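Qui sommes-nous

Susetti est une école de cuisine et de pâtisserie pour adultes, installée dans l'ancienne halle du quartier Bidirport.
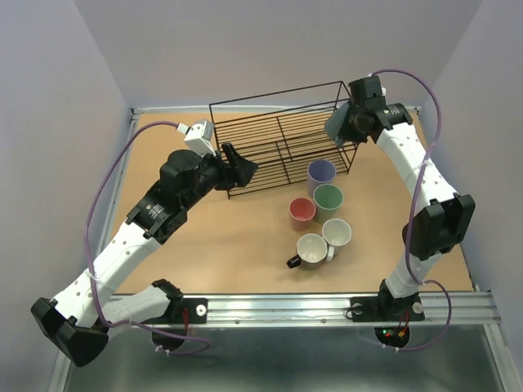 L'école a été ouverte par Hưng Trình et Diệp Mạc, qui avaient travaillé ensemble pendant trois ans dans la restauration collective. Hưng s'occupait des achats et des fiches techniques, Diệp dirigeait la production froide. Ils formaient déjà les nouveaux arrivants, souvent entre deux services, et ont voulu le faire dans de meilleures conditions.

Les premiers cours avaient lieu le soir, dans une cuisine louée à l'heure. Le bail de la halle a été signé un mois de décembre et les travaux ont porté d'abord sur la ventilation et l'évacuation des eaux, qui étaient à refaire entièrement. La salle de pâtisserie est venue ensuite, puis la bibliothèque du premier étage.

Nos formations

La formation longue dure 36 semaines, stage compris. Elle s'adresse à des personnes en reconversion et couvre les bases de la cuisine, l'hygiène, le calcul des coûts et l'organisation d'un service. Les groupes sont limités à douze inscrits. Aucun diplôme n'est demandé à l'entrée, mais un entretien est obligatoire et nous conseillons de passer une journée à l'école avant de s'engager.

Les cours courts se tiennent en soirée et pendant les vacances scolaires : fonds et sauces, pâtes levées, découpe de la volaille, cuisine vietnamienne du Nord, conserves. Le programme change chaque trimestre. Les ingrédients et les tabliers sont fournis, les couteaux peuvent être prêtés.

L'atelier Tsuji est réservé aux professionnels en poste. Il porte sur le travail du poisson et se fait uniquement sur devis, chez nous ou dans l'établissement.

L'équipe

Hưng Trình assure la direction et enseigne la gestion. Diệp Mạc est responsable pédagogique. Cinq formateurs permanents les entourent, tous issus du métier, ainsi que des intervenants extérieurs pour le vin, la boulangerie et le droit du travail.

La bibliothèque

Elle compte 607 ouvrages, dont le fonds Lastlow, légué par un ancien chef de la région et composé surtout de manuels et de menus imprimés. La consultation se fait sur place. Les anciens élèves y ont accès sans rendez-vous aux heures d'ouverture du secrétariat.

Inscriptions

Les dossiers se retirent au secrétariat ou s'envoient par courrier sur demande. Un acompte de 200 euros est demandé pour la formation longue ; il est remboursé si le désistement nous parvient avant le début du premier module. Les cours courts se règlent en totalité à la réservation.

Page mise à jour le 4/9/25.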